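Flarkora Working Group
Minutes, November meeting
Start 9:30 a.m., small conference room and by phone

Present: Isabelle Kowalchuk, Aslak Björklund, two from the Kevus side on the line, one from Bakke. Pranport sent apologies and a slide deck, which was not shown.

1. Last minutes
Accepted with one change. The October minutes said the late stop had been "resolved." The word is now "reported as resolved by Kevus." Nothing the group has seen since supports the stronger wording.

2. Late stop on contact
The batch for the sofa pickup task has finished. Out of 2000 simulated runs, 178 are flagged. In each of them the contact force passed the limit and the arm went on pushing down into the seat for up to 2 seconds before the stop came in. The limit is 30 newtons. The release note that came with the current build says the delay "can no longer occur."

Kevus asked that the flagged runs be called outliers. The chair asked what they had been measured against to earn that name and did not get an answer. They stay in the report as faults.

The room, the sofa and the arm's mounting were not changed from the October batch, so a new layout can't be blamed.

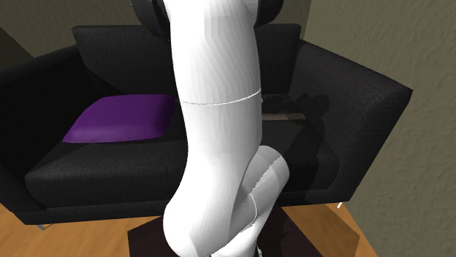

Fig. 1. Simulated room, arm in front of the sofa.

Kevus then put forward that the seat surface in the simulator is too soft, so the contact reading climbs late and the stop follows late. This may be so. It was also the explanation in September for a different fault, and the surface was made stiffer after that. Kevus will say in writing which value is in use now. The person from Bakke pointed out that if the reading is late because the surface is soft, a real sofa will not be much help either.

Discussion moved to the kind of item being picked up. The flagged runs come mostly from thin pieces lying flat, where the fingers have to go all the way down to the seat. Runs on the pillow are nearly clean. Kevus offered a chart showing a good average over all items together. The group declined to use the average, given that the pillow runs make up most of it. 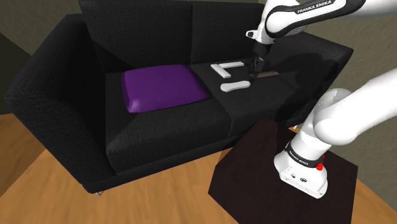
Björklund objected that the group was arguing over the surface when the log had the more awkward fact in it. In the flagged runs the contact signal was on time. It was the planner that kept sending the next downward step, and he could not see how a softer or stiffer seat would change that. He asked why the October fix had touched the sensor filter at all if the signal had been good to begin with.

Kevus said the filter change had been "precautionary." Asked whether anyone had run the old filter against the new planner, they said it was planned. It was also planned last month.

Kowalchuk asked that the record show the group has now been given three causes for one fault: the filter, the surface, and (today, near the end of the item) a timing problem on the machine that ran the batch. She would accept any of them with a test behind it.

3. What this means for the Bakke trial
Bakke would like to keep the date for the first runs on the real arm. The Kevus view is that the hardware has its own force protection, so a late stop in the planner is a nuisance only. The group did not accept this. A second layer is there for when the first one fails, and we would be starting the trial knowing that it does.

Pranport's slides, as summarized over the phone, propose lowering the approach speed and going ahead. A slower arm would push less far in the same time, and the fault would be harder to spot in the logs. No decision was taken on speed. The group did agree that close views of the fingers at the seat are to be kept for every flagged run from now on, including the ones Kevus considers settled.
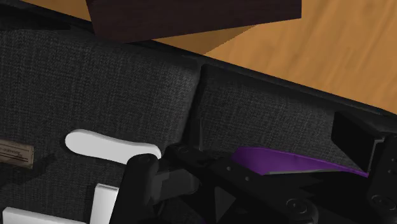 The same goes for the force traces, which were thinned out to save space in the last batch. Full rate or they don't count. Kevus noted that this will make the files very large. Noted.

Trial date: withdrawn. No new date was set, against the wishes of Bakke, who asked that this be minuted.

4. Actions
Kevus: old filter with new planner, same seeds, all flagged runs. Results to include the failures.
Kevus: written value for the seat surface, with the date it was last changed.
Björklund: go through the planner log for the downward steps sent after contact.
Kowalchuk: hold the sign-off sheet. It is not to be signed in part.
Pranport: send the slides again with the source of the speed figures.

5. Other business
The release note for the current build is to be taken down or corrected. Kevus would prefer to correct it in the next build. Carried over.

Closed 11:10 a.m.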